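About Nestwood

Nestwood is a small company for bed linen and home textiles. We design, print and sew bedspreads, pillow covers, table cloths and curtains, and we sell them in our own shop and by mail. We have been doing this work for 18 years, and we are still at the same address where we started, on the ground floor of the old Hermans button factory.

How we started

In the beginning there was only one cutting table and two sewing machines, both bought second hand. We made curtains to order for the families of the neighborhood. The customers brought their own fabric, and often they were not happy with what they could find in the stores: the colors were too loud, or the cloth became thin after one winter. So we began to look for better cloth, and after that we began to print it ourselves. The first pattern had small leaves in green on a cream ground. We still print it, and every year in December it is the one that people ask for the most.

Today we are a team of 20 persons. Most of us learned the work in the house. Some came from shoe making, one from a bakery, and several had never used a sewing machine before their first day with us. We are proud of this. A new colleague spends the first 3 months beside a more experienced one, and only after this time starts to work on orders alone.

Our collections

We have two lines. Nandus is our line for every day. The cloth is heavier, the patterns are calm, and all pieces can be washed at home with the normal laundry. Morkutora is our line of flowers and climbing plants, drawn by hand in our studio and printed in one or two colors. Many customers buy one piece of Morkutora and combine it with plain sheets from Nandus. The two lines are made with the same whites and the same blues, so the pieces can be mixed also when they were bought in different years.

Our drawings begin on paper. We have a big drawer with dried plants, old wallpaper and pages of notebooks, and from there come nearly all of our ideas. A drawing has to be repeated many times on the width of a bedspread, and it is not easy to make this repeat look natural. Sometimes we work on one vine for several weeks, and sometimes we put it back in the drawer and take it out again the next spring. 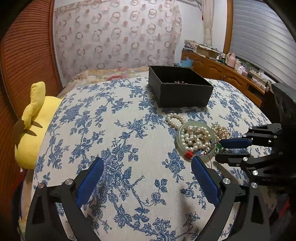 Blue flowers and vines on a white bedspread, with jewelry.

How we work

We print in small quantities. From a new pattern we make a first run, we use it in our own homes for some time, and we wash it again and again. When the color stays good, the pattern goes into the collection. When it does not, we change the recipe of the color or we let the pattern go. The cloth that is left over is cut for pillow covers and small bags, and the smallest pieces we give to schools in the area for their art lessons.

Last year we finished around 3,000 bedspreads. This is the number that we can make well with the people and the machines we have, and we do not plan to grow fast. In busy times this means that you have to wait for your order. We write to you when the waiting time is longer than usual, and you can always cancel before we cut the cloth.

Repairs and special sizes

If a seam opens or a border is damaged, please send us the piece, clean and dry, with a short note in the package. Small repairs on Nestwood products are free of charge. For bigger repairs we tell you the price first. We also sew for beds that do not have a standard size, for example old family beds, beds under a sloping roof, or beds in boats and campers. For these orders we need the length, the width, and the height from the mattress to the floor.

Visit us

The shop is open in the afternoon, and you enter through the yard, by the green door. You can touch all the fabrics and take samples home with you. In the mornings we are mostly in the workshop and do not always hear the telephone, so it is better to write to us. We read every letter and every e-mail, and we answer in English, Dutch or German.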